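Let People See the Wrong Side

My grandmother kept her embroidery in a drawer with the backs facing up. She did it on purpose, the way other people leave a book open on the arm of a chair, and when company came she would pull out a runner and hand it over wrong side first. You were supposed to look at the back for a good long while before you were allowed to turn it around. I was a careless child and I mostly wanted to get to the flowers, but I have been thinking about that drawer all spring, ever since I came home from the June preview of our regional craft show and found that I could hardly remember a thing I had seen.

I should say right away that it was a lovely preview. The old Carnegie building has wonderful tall windows, and whoever hung the quilts this year knew what they were doing with the light. There were 41 makers, which is more than we have had in a long time, and I spoke to a good many of them, and they were generous and funny and tired in the way that people are when they have been up half the night sewing on a hanging sleeve. So please don't take what follows as a complaint about the work. My complaint is with the walls, and the plinths, and the little rope.

Every quilt was pinned flat. Every bowl was set at a height where you could see the outside and the rim and nothing of the foot. The baskets were up on a shelf, and the woven coverlets, which I had driven an hour to see, hung against white board like paintings, so that you got one face of them and that was that. And there is so much going on around the other side! A double weave has a whole second cloth back there. The foot of a pot tells you more about the potter than the glaze does (I will argue this with anybody, and have). Turn over a pieced quilt top before it's backed and you can see which way she pressed her seams, and whether she ran out of one print and had to join scraps to make a square.

I understand why it's done. Fingers carry oil, and some visitors have no sense at all. I once watched a grown man wipe his hands on a hooked rug at an outdoor market, and I have never quite gotten over it. A woman who has put 1,000 hours into a piece has every right to keep it away from the likes of him. But handmade things are mostly made for hands, and when we borrow all our manners from the painting galleries we end up teaching people that a blanket is something you stand in front of.

There are ways around it, and they aren't expensive. The Plikau weavers, who share a storefront two towns over from me, hang a sample beside every big piece, a little square off the same warp with the same yarn, and a card that says to go ahead and pull on it. The squares get grubby and are replaced. Cevo, the pottery co-op, puts a mirror under one bowl in each group. It's a cheap bathroom mirror and it works beautifully, and I have seen children lie down on the floor to get a better look. I would gladly pay a dollar more at the door if it went toward squares and mirrors.

I'd ask the same thing of the websites, where most of us do our looking now. I spend far too many evenings on Workeo, where makers put up their own listings, and I would guess that I've read through 100 pages of bedcovers there this year alone. Nearly all of them show the front, and then the front again from slightly farther off. I want to know how it sits on a mattress. I want a corner turned back. I want to know how the edge is finished, because the edge is where a blanket wears out first, and if you're asking me for real money I'd like some idea of how many winters I'm buying.

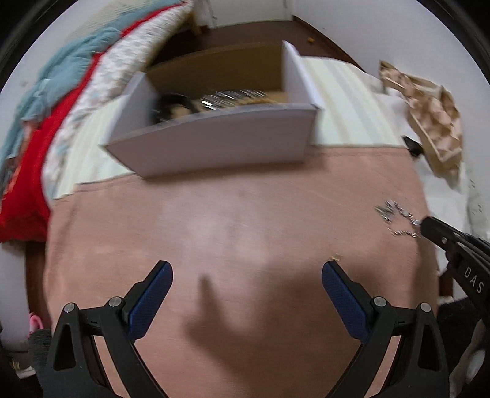 Makers tell me, when I bring this up (and I do bring it up, I'm afraid I am known for it), that the back isn't always fit to be seen. There are knots, and carried threads, and a place where the color changed and the change wasn't planned. Well, yes. That's what I'm asking for. When I was learning to embroider, the neat fronts in the magazines nearly made me give it up, and it was somebody else's messy back that kept me going. There was a tangle in it the size of a pea. I saw that she'd had the same trouble I was having and had simply gone on and finished the leaf.

I'm told the show committee has a survey open until the end of the month, and that last year it drew 20 replies, a small number of people to be deciding how the rest of us get to look at things. If you were at the preview, please fill it in. Ask for one table where things can be picked up, with someone sitting beside it to keep an eye out for rug wipers. I'll take a morning myself if they'll have me, and I'll bring my grandmother's runner, which has been washed so often that nothing anyone does to it now could matter, and you can hold it as long as you like, wrong side first.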